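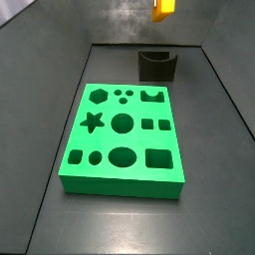
Honeslow Fan Page: Your Questions, Answered

Last updated 27th April

Hi! I'm Randa Harb and I run this page by myself, mostly in the evenings with a cup of tea going cold next to me. I get the same questions over and over (which I love, please don't stop writing) so I put them all in one place. If yours isn't covered, there's an email link in the side menu.

Who is in Honeslow?

Four people. Salim Mussa sings lead and plays some guitar, Nabil Awad is the main rapper and writes most of the lyrics, Samer Sabbagh is on keys and backing vocals, and Tsz-kin Lui drums and does most of the choreography, which still makes me laugh because you never get to see the drummer dance until the encore. When people say "the front line" they mean Salim and Nabil.

Is this an official page?

No, no, no. I have never worked for the band or for their label. I met Samer once at a signing and said something about his shoes and then forgot my own name, so that's the full extent of my connections! Anything official goes up on the band's own channels first, and if I post something here that I only heard from another fan I'll put RUMOR at the top in capital letters.

What does the name mean?

Samer said in an early radio interview that it was a typo. They were filling in a form for a talent night and whatever they meant to write came out as Honeslow. Nabil has told a completely different story, with a road sign in it. I believe Samer, but I go back and forth.

How do you say it?

HONE-slow. Two beats. A lot of newer fans say "Honey-slow" and the band has given up correcting them. Salim even says it that way himself on stage now, to tease.

What are fans called?

Slows. There was a vote a while back and "Honeys" lost by 92 votes, and some of us are still a little sore about it. I voted Honeys. I've made my peace.

Where should I start if I'm new?

Depends what you like! If you want the big singalong stuff, go for the second album, Prorkonitz, and play it loud from the first track. If you're more of a headphones-on-the-bus person, try the EP called Issa. It's quieter, it's got the song with just Samer and the piano, and it has made me miss my stop more than once. I'd leave the debut for later. I love it dearly but the mixing is rough and Tsz-kin's drums sound like they're in the apartment next door.

Who or what is Issa?

Ohhh, the big one. The title track never says. Nabil wrote it, and when he's asked he says it's a name he liked the sound of. There's a theory that it's his grandmother's family name, and another that it's the cat in the "Window Seat" video. I don't post theories about people's families here, so please don't send me that one. Cat theories are welcome at any time.

Is it true Salim and Nabil don't get along?

I really don't think so. This one got going after the Wirnberg show, when Nabil walked off during the last song. A clip went everywhere and people wrote whole essays under it. Later in the same night he was back out on stage with his arm over Salim's shoulder for the bows -- that part just didn't make it into the clip. Bands argue. I argue with my sister over the dishwasher. I wouldn't read too much into four seconds of video.

Are any of them dating anyone?

I don't cover this, sorry! I know it's the most asked question, and I know other pages do it. If one of them wants to tell us, they'll tell us, and I'll be typing in all caps with the rest of you.
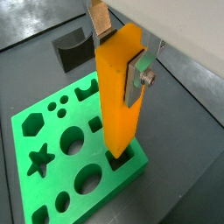 Orange block, green board.

When is the next tour?

The only thing confirmed right now is the run in July. The band has said more dates are coming, with no word on where. The second I hear anything it goes on the news page, so check there before you email me. (I say this with love. My inbox after the last announcement was a horror movie.)

How do I get tickets for the Wirnberg show?

If you're in the mailing list presale you'll get a code the night before. The hall holds 4000, which sounds like a lot until you try to get in. My tips, for what they're worth: log in early, have your card details saved, and don't refresh the waiting page, no matter how stuck it looks. I refreshed last time and went right to the back of the line, and I cried a little in the kitchen.

I can't afford the resale prices. Any advice?

Wait! Prices drop a lot in the last couple of days, and people's plans change. There's a swap thread in the forum where Slows sell to other Slows at face value. Please don't send money to a stranger who messages you out of nowhere, even if they've got Tsz-kin as their profile picture. Especially then.

What time should I get in line for standing?

Doors are normally at 6 and the regulars turn up around lunch. If you only want a decent view and don't care about touching the barrier, come an hour before doors and stand on the left, which is Samer's side. It's always a bit emptier over there. Their loss.

Can I bring a light stick?

Yes, the official one is fine at every venue I've been to. Homemade ones are hit and miss depending on who's at the door. Banners need to be small enough to hold up without blocking the person behind you, and if you hold one up through a whole ballad I will be the person sighing at you.

How do the signings work?

You buy the album from a participating store during the sign-up window and your name goes into a draw. The last one had 200 spots. You get a few seconds with each member and one item signed. They go in order down the table, usually Salim first, and Tsz-kin at the end will draw you a little fish if you ask nicely. Write down what you want to say. I didn't, see above, the shoes.

Can I send gifts?

The band asked fans to stop sending gifts, so the answer is letters only. The mailing address is on the official site. They do seem to read them -- Nabil quoted one during a livestream and the girl who wrote it has never recovered.

Why did you take down the comments?

Spoilers, mainly. Setlists were going up while half of us were still on the train to the show. The forum has a proper spoiler section now and it works much better. Also there was a fight over whether Prorkonitz or the debut is the better album that went on for so many pages I stopped reading my own website.

Which album is better, then?

Prorkonitz. Next question.

Can I repost your translations?

Sure, just link back to this page and don't change the wording. I do them myself and I'm not a professional, so if you spot a mistake tell me and I'll fix it. Nabil's slang gives me a headache. I usually leave a note when a line could go two ways.

Can I help out?

Yes please! Right now I could use somebody to help sort old interviews by year, and anyone with a scan of the first fan magazine, the one with Samer in the awful yellow hat. Mine got left on a bus and I've been looking for another one ever since.

Who's your favorite?

It changes. Today it's Samer. Ask me after the July shows.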